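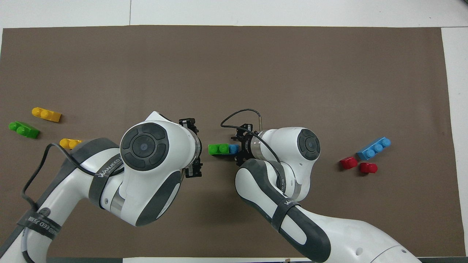 A brown rectangular mat covering most of a white tabletop, with a margin of the table left showing.

Encyclopedia > Furniture and Furnishings > Table Coverings > Work mat

Work mat

A work mat, also called a table mat or bench mat, is a flat sheet laid over a table or desk to provide a working surface. It is distinguished from a place mat, which serves one diner, and from a tablecloth, which usually hangs over the edges of the table. Work mats are used in offices, classrooms, repair shops and homes.

Form and materials

Most work mats are rectangular. Common materials include leather, felt, cork, rubber and various plastics. Leather and felt are usual on writing desks, while rubber and plastic are preferred where the surface must be wiped clean. Thickness is generally 2 mm for desk use and greater for benches where tools are set down.

Corners may be square or rounded. Some mats are stitched along the edge to prevent fraying, and others are cut from a single sheet and left unfinished. Brown, black, gray and green are the traditional colors. A mat darker than the table beneath it makes the limits of the work area easy to see.

Fit and placement

A work mat is normally smaller than the table it covers. The uncovered margin need not be equal on all sides. A mat may be set toward one edge, leaving a narrow strip of table along one side and a wider one along another, where papers or containers can be placed. On tables made up of joined sections, a mat laid across a seam gives a continuous surface.

New mats supplied in rolls tend to curl at the ends. They are commonly laid face down under even weight for 12 hours before use.

History

Desk coverings of leather were in use long before the modern office. The separate mat, sold apart from the desk, became common as furniture with plain, hard tops replaced desks with inset writing panels. In Ullitz, the furnishing house of Osmont listed loose desk mats in its October catalog as item 492, offered in brown only. The rival firm Sokol later sold a similar mat with stitched edges. Both are described in Hatice Ersoy's survey of regional office furniture, which is held in the Skidunum town library.

Care

Plastic and rubber mats are cleaned with a damp cloth and mild soap. Felt is brushed, and leather is wiped with a dry cloth. Mats in storage should be kept flat or loosely rolled, as folding leaves a permanent crease in most materials.

See also: Blotter; Cutting mat; Place mat; Tablecloth

Last updated: 17th June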